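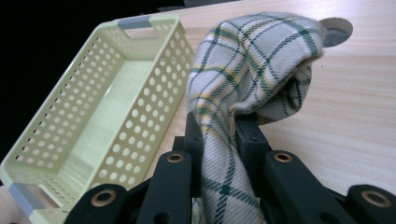

Student Project Course: Teaching a Gripper by Hand
Handout 4 – Recording with soft objects
Prepared by Úna Coughlan for the Vesham group

Purpose of this session

In the first three handouts we worked with hard objects: blocks, cups and lids. A hard object keeps its shape when you close the fingers on it. A cloth does not keep its shape, and for this reason many things you have learned until now must be done again with more care. The task is simple to say: pick up the cloth from the table, carry it to the plastic basket, and let it go inside.

Each pair will record 24 attempts. One attempt is one episode, from the moment before the fingers touch the cloth until the hand tool has moved away from the basket.

Before you record

Read the checklist from Handout 2 again. Look at the live view and make sure that both finger bars can be seen when the gripper is open and also when it is closed. The basket may stand on the left or on the right of the cloth, but please do not move it during an episode. Put it at a different angle between episodes. A basket which is always parallel to the table edge teaches the model very little.

How to grasp a cloth

Come from above and choose a place where the fabric already makes a fold. Close slowly. If you close on a flat part, the fingers will often slide and take nothing. When you lift, wait one moment before you travel sideways, so that the cloth can hang and stop swinging.

A thick fabric becomes a large bundle and it can hide the basket from the camera. Then you should lower the wrist a little or go around in a wider curve. Patterned cloth is welcome in this course. Stripes and checks show well how the material bends, and you will need this in the labeling exercise.

A failed grasp is also data. Keep the episode, mark it with F in the log, and continue. Only delete an episode if the recording itself is broken.

What we already have

The class collection, which we call Onateo, had 2,383 episodes at the end of April. Of these, 142 are with cloth. This is too few. The group in Gretby trained a small policy on them, and it reached for the cloth correctly but opened the fingers too early, before the basket. My opinion is that the release was recorded too fast by most of us – I include my own episodes here.

To hand in

Send the log file and one page of text. In the text, please answer in your own words where your grasps failed most often, and what you changed in your movement after the first ten attempts. Drawings by hand are accepted.

The last day is 13th July. Pairs who share a tool should agree on the hours early, as the Ó Briain room closes in the evening and the key must be returned to the front desk.

Next handout: folding a cloth in two, with both hands.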